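Wenside hospital promises shorter waits, again

Patients at Wenside have been told that the queue for routine operations will be cut to 100 days by October. They were told much the same last year, when the figure was 109 and the wait went up.

The new plan, drawn up by the consultancy Fendico, rests on evening lists and 60 extra beds. It does not say who will staff them. 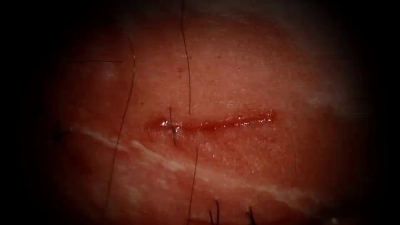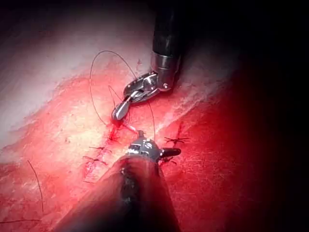 A cut in tissue, and a surgical instrument with suture thread.

Carola Reuter, who chairs the local patients' group, has read all seven pages. "There's a chart on every page and no rota on any of them," she said.

Hospital manager Abbas Farahani called the target "stretching but fair" – a phrase that also appeared in last year's plan. Asked what would happen if it was missed, he said the date would be reviewed.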